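Ticket 889: Wrist pose estimate jumps on glossy cards
Component: Vakis perception node
Status: Open, fix in test

The card cell runs two arms, each with its own wrist camera. The segmentation mask comes from the wrist view and goes to the Machala planner, which picks a grasp point on the nearest card edge. On the leather card holder with clear sleeves, the edge it picks is often wrong. The white card throws a curved glare, and the gray stripe down its left side is strong enough to be taken for an edge.
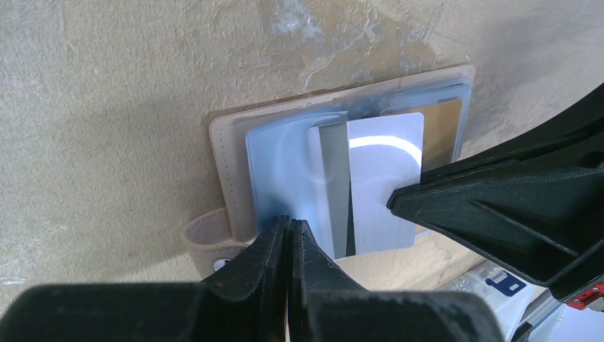 Reported by Bořivoj Hudec, Cudby integration, 24th November

Steps to reproduce:
1. Start the cell with the default Vakis config.
2. Lay the card holder flat with the sleeves facing up.
3. Call the grasp service and watch the mask overlay.

Expected: one mask per card, with the grasp point on the outer edge.
Got: the white card is split in two along the stripe. The offset sleeve edges come back as extra thin masks. The planner then swaps targets between cycles and the arm stops with error 328 (target moved).

Tried so far:
Lowered exposure on both wrist cameras. The glare got smaller but the gold card dropped out of the mask list.
Raised the minimum mask width. The thin masks are gone, the split is still there.
Turned off target refresh during the last 80 mm of the approach. Error 328 no longer shows up, but a bad first target now stays bad.

Next I ran the same build on the white plastic card holder. The stack of card edges at the far end comes back as one block, and that is fine for this task. The loose card with the gold VIP letters is harder. Its mask breaks along the thin shiny line that runs up from between the fingertips, so I have added a merge step for masks with matching color on both sides of a narrow gap. 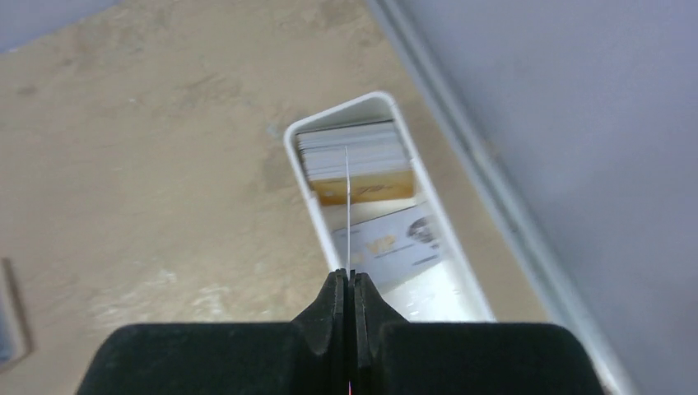
Is the merge step safe to leave on for all objects?
Keep it off by default for now. It can join two cards of the same color that lie side by side, so set it per object in the Prarnerach task file.

Still to do: rerun the leather holder with merge on and refresh off, and attach both logs.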